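Ernmont Institute of Applied Biology
Introductory Laboratory Methods
Handout 2: Measuring and Moving Small Volumes
Prepared by Zoi Stefanou, Teaching Laboratories

Scope of this handout

These notes accompany the second lecture of the course and should be read before the first practical session. They cover the choice of pipette, the care of tips, basic technique, and the way volume errors are reported in student work. Students who have completed the Michailidis bridging module will find some of the material familiar but are still expected to know it.

1. Why small volumes are difficult

A volume of 10 microliters is a drop small enough to sit on the head of a nail. If one microliter is left behind in the tip, the error is one tenth of the whole. The same microliter lost from a transfer of 200 is an error of half a percent. Most poor results in the first practical come from small transfers, and most of those could have been avoided by preparing a larger volume of a weaker solution.

Air displacement pipettes do not touch the liquid. A piston moves a column of air, and the air draws the liquid into the tip. Anything that changes the air column changes the volume delivered. Warm hands, cold reagents, and a loosely fitted tip are the usual causes.
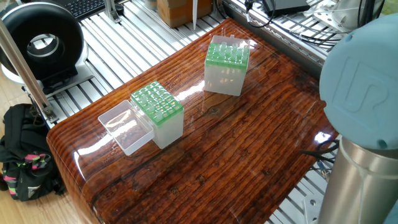 The pipette should be chosen so that the required volume falls in the upper part of its range. A pipette marked 20 to 200 may be set to 20, but a smaller instrument will do the work better. Never turn the dial past its printed limits. Instruments that have been forced must be returned to the service desk in the Urkeck Building for adjustment.

2. Tips

Tips are used once. A tip that has touched a sample, a bench, or a glove is discarded in the container provided.

Fit the tip with firm, straight pressure. Rocking the pipette from side to side may distort the collar and cause leaks. Check that the tip is seated evenly before drawing any liquid.

Rack boxes are to be closed when no tips are being taken from them. Sterile boxes are opened only when the work calls for sterile tips. Tips are taken in order from one corner, so that a missed well can be traced by comparing the plate with the rack.

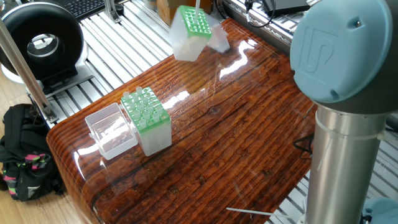
3. Standard technique

Forward pipetting is used for water and dilute buffers. Press the plunger to the first stop, lower the tip just below the surface, and release slowly. Wait one second before withdrawing. To deliver, rest the tip against the wall of the vessel, press to the first stop, pause, and then press to the second stop.

Reverse pipetting is used for thick or foaming liquids. Press to the second stop before drawing, and deliver only to the first. The liquid remaining in the tip is not part of the measured volume and is discarded with the tip.

In both methods the pipette is held upright while drawing. A steep angle changes the height of the liquid column and with it the volume taken up.

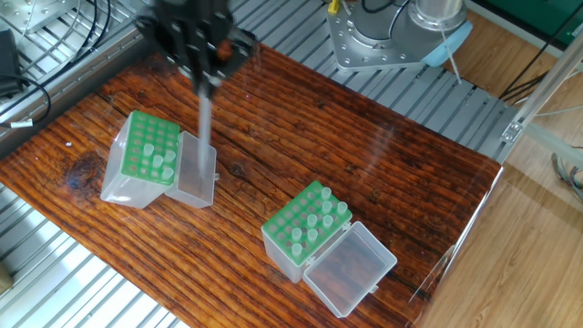

Pre-wetting improves agreement between repeated transfers, particularly with alcohols. Draw and expel the liquid two or three times before the measured transfer. Do not pre-wet when the sample is hot or cold relative to the room.

4. Reporting error

Two terms must be kept apart. Accuracy describes how close the mean delivered volume is to the volume set. Precision describes how closely repeated deliveries agree with one another. Both are checked by weighing water on the Arketti balance in Room 234.

Each student will make 10 deliveries at the assigned setting and record every mass, including any that appear wrong. Masses are converted to volumes using the density of water at the measured temperature. Report the mean, the standard deviation, and the percent error.

5. Preparation for the practical

Read Sections 1 to 4 and complete the worksheet. The practical report carries 40 marks. Reports without raw masses will be returned unmarked.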